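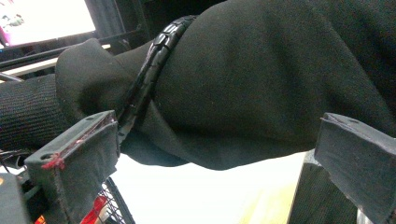

Black fabric, gathered under a segmented band

The board of Putau Rugby has confirmed that the club will withdraw its second team from the regional league at the end of the current season. Members received the notice by letter in December, and several have asked me to set out my understanding of the decision on this page. I do so as a member of long standing and hold no office at the club.

The letter gives the financial position in plain terms. Paid membership stands at 213, against a level of 120 needed to keep the ground lease in force. The lease is therefore safe. The difficulty lies with travel. The second team plays most of its away fixtures at Grasar and beyond, and the cost of coaches has risen for three seasons in a row. The sponsorship agreement with Dredis, which had paid for transportation since the league was reorganized, was not renewed.

Emerson Bittencourt, who chairs the board, wrote that the club "cannot responsibly enter a team that it may be unable to send to its fixtures." I accept that statement. A club that forfeits matches is fined, loses points, and does a disservice to its opponents, who have prepared a field and engaged a referee.

My reservation concerns the players. The second team has been the usual route from the youth program into the senior side. Under the new arrangement, players who are not selected for the first team will train on the same evenings as before but will have only friendly matches, to be arranged as opponents become available. The letter does not say how many such matches are expected, nor who will arrange them. A young forward who trains all winter for an uncertain number of friendlies may reasonably look to another club - and Grasar, to its credit, has places open.

I would ask the board to consider two points before the withdrawal is filed. The first is whether a joint team with a neighboring club is permitted under league rules. Bittencourt's letter does not mention this option. The second is whether members would support a travel levy for one season. A vote on dues last year drew 192 ballots, so members do respond when they are asked.

The board will take written comments until the end of the month at the clubhouse office, which is open from 6 p.m. on training evenings. Comments should be signed and should give a membership number.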